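Search this site
Go

Counting the votes in Warik: what a recount can and cannot settle

December 11, 2021

I have now been through the published returns for the Warik council by-election held in May. The two leading lists were Besimance, with 1,682 votes, and De Luca, with 1,329. The turnout sheet gives 2,326 ballots issued for the first ward alone, and I have kept that ward separate in what follows.
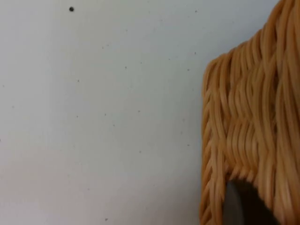 Pale wall with dark specks.

The complaint lodged afterwards concerned 30 ballots set aside as doubtful. The gap between the lists was far larger than that, so the result stood whichever way they were read. The rule used to set them aside is a different matter. It says a paper is valid if the voter's intention is clear, and leaves "clear" to the presiding officer. 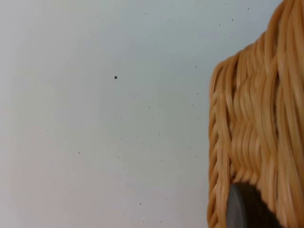
Stray marks are the usual cause of trouble. One officer passes a paper with a smudge beside the box, another puts it in the doubtful pile. A single round black dot on a pale surface, with fainter specks scattered about it, is easy to pick out and tells you nothing about who made it or why. Bultinero's local rules deal with this by ignoring any mark outside the boxes unless it identifies the voter. Warik has no such line.

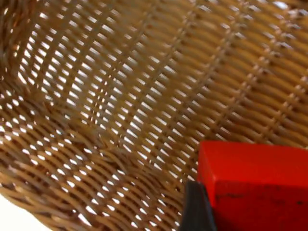 The second weakness is how turnout is reported. Papers issued, papers returned and papers counted appear on three sheets, drawn up at different times – and only the last is published in full. Checking one against another is like looking through woven cane, where the light comes in by small gaps and the rest is strand. A single sheet per ward would fix most of it. I have written to the elections office to suggest this and will add any reply to this post.

We use cookies to remember your settings. Accept | Decline

Contact | Copyright 2021 | Back to top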